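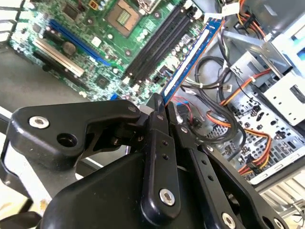
No. 65

I keep most of my paperwork in shoeboxes, and this month I finally went through the ones from my years in Clutville. There were 6 of them. I had put it off since the move, and then June turned out rainy and I ran out of other things to do on my evenings off.

The first box was nearly all bus passes and pay stubs. I kept the stubs from my last year at Prodon and put the rest through the shredder. It's a small shredder and it overheats, so I could only do a handful at a time and then had to wait. I made soup while I waited. Split pea, with the end of a ham.

In the second box I found the receipt for my kitchen table. I paid $195 for it at Csizmadia, the used furniture place on the hill road, and I would have sworn it was less. The table is still good. One leg has been glued twice and it has a ring from a flowerpot that I never got out. Rhys Tapsell helped me carry it up to the apartment and we had to take the door off its hinges. I wrote to him to ask if he remembered that. He did, and he also remembered that I owed him lunch for it.

My system now is plain. Anything to do with taxes goes in a folder with the year on it. Letters go in one box. Manuals for things I no longer own go in the recycling, and I had a lot of those, including one for a bread machine I gave away before I ever left town.

Letters took the longest. My aunt in Killard used to write every couple of weeks, always on the same thin blue paper, mostly about her garden and who had been sick. I had over 65 from her. I sat down meaning to sort them by year, but she hardly ever put a date on anything, so I went by what was growing. Beans and then rhubarb, and one long angry one about slugs. I read until past eleven and my soup got cold on the stove.

I'm keeping all of hers. They fill one box with the lid on, if I press down a little.

Two boxes are left. One is photographs and I'm not looking forward to it. The other is taped shut and says "cables etc." in my handwriting, so that can wait for the next rainy week.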